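Slack in the line

Cable failure in moving machinery rarely begins at the middle of a run. It begins at the ends, where a flexible conductor meets something that does not flex. The copper strands work-harden over a short length, break one at a time and raise the resistance until the circuit becomes intermittent. A continuity test at rest will often pass.

The packing plant at Floltgate kept a log of these faults on its Billimen sorting line. Of 949 stoppages, 494 were traced to wiring, and most of those to a point within 75 mm of a termination. Motors and bearings, which took up the larger part of the maintenance budget, came well behind.

The usual remedy is a bigger bend radius. This helps, but it treats bending as the only load. Torsion is the other one – a cable twisted along its axis shortens slightly, and the pull is taken up at the connector. Garkitz, which supplies the plant's drag chains, now asks for the twist angle on its order form as well as the radius.

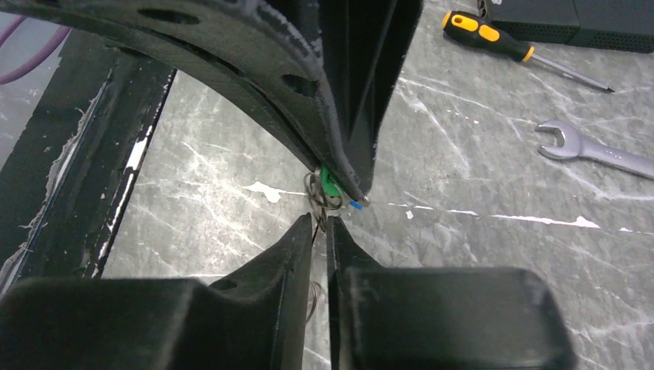

Coiling spreads the movement over a greater length of conductor, so that each part of the wire bends less. The cost is space and the risk of snagging. Thin wires looped in small curls beneath a pointed black part, with a green plastic clip or connector just under the tip, take up far more room than a straight run would. Sinaga's fitting guide allows coils only where the nearest moving edge has been rounded, and calls for inspection every 600 hours.

Floltgate inspects on a Monday, before the line starts.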